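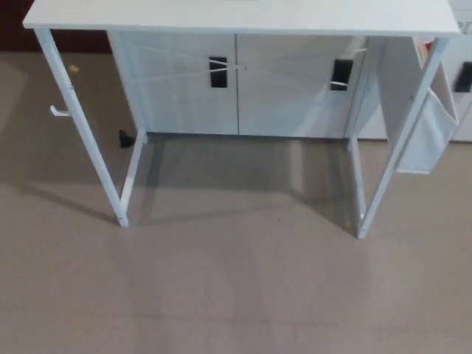

Figure 3. Desk with side pouch and hook. The front is open between the legs; the braces cross at the back.

Section 3: Teaching Arnedel to tidy a desk

Before you start this section, we'd like to set your expectations kindly and fairly. People ask us all the time whether a home robot can do the chores yet, and our answer for desks is "some of them, with you in the next room." In our April trials Arnedel ran the desk routine 3,943 times in ordinary homes, and 1,582 of those runs finished with no help from a person at all. We're proud of that number (the year before, it was close to nothing!), but it does mean you'll be called over more often than you might like. Most calls take a moment, and every one of them is saved to the job log so that you can look back at it.

Please have your Belay charging dock set up as described in Section 2 before going on.

Setting up the work area

1. Push the chair well out of the way, and leave it out until the routine is finished. Arnedel can't move chairs yet.

2. Look under the desk. Low bars that run front to back along the floor are fine, and so are cross braces at the rear, but you'll need to mark both as "keep out" in the Setex app. Draw the zone a little generously. Thin white braces in front of a white cabinet are about the hardest thing you can ask Arnedel to see.

3. Pick up scraps and small things from the floor. The sweeping routine will do this one day, and we are working on it - for now, your own hand is much quicker.

4. Mark any hooks and pouches on the sides of the desk. Soft pouches should be set to "leave alone." Arnedel may drop things neatly into an open pouch nine times and then fold the whole pocket over on the tenth.

Note: If there are cabinet doors behind the desk, you don't need to mark them. Arnedel will not open a door during the desk routine.

Stacking trays and organizers

5. Place the organizer on the tabletop, back a little from the front edge, and press down gently on each corner. If it rocks, fix that first.

6. In Setex, choose Add Object, then Tiered Tray, and let Arnedel look at it from the front and from both sides. Take your time over this step, and draw the blinds if the sun is strong. Open mesh is a real test for a robot, as the tabletop shows straight through it, and the shadows of the legs can look very much like a second set of legs. 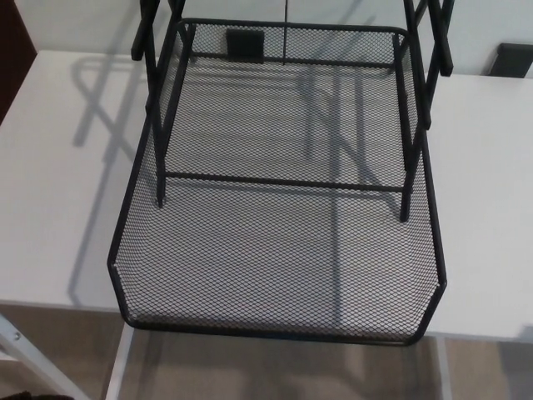 When the outline appears on your screen, check that it follows the rim all the way around, angled corners included, and that any crossbars between the legs are drawn in as solid parts. Drag the outline to correct it if you have to. Seul-gi So on our support team suggests doing this on a tablet, and having tried it on a phone ourselves we heartily agree.

7. Choose what belongs in the lower tier. Start with one kind of thing, such as notebooks, and add more after a week or so of good runs.

8. Tap Practice. Arnedel will reach in and back out with an empty hand. Watch that the wrist clears the upper tier on the way out, and tap Stop if it touches.

CAUTION: Keep fingers out of the tray while the arm light is on, even if the arm is still. It may only be thinking.

CAUTION: The routine limits each lift to 2,000 grams. Do not raise this limit for heavy books. Carry those yourself.

If the robot asks for help

Arnedel will chime twice and send a message to your phone. Usually it has lost sight of a leg or can't decide whether a thing is trash. Answer the question on the screen, step back, and tap Resume. If it asks the same question three times in one run, end the job and repeat step 6.

Bezawit Berhe, who looks after the desk routine here at Plonar, reads the help reports every Tuesday, so please do send yours in with the Share button. Cables and loose paper are covered in Section 4.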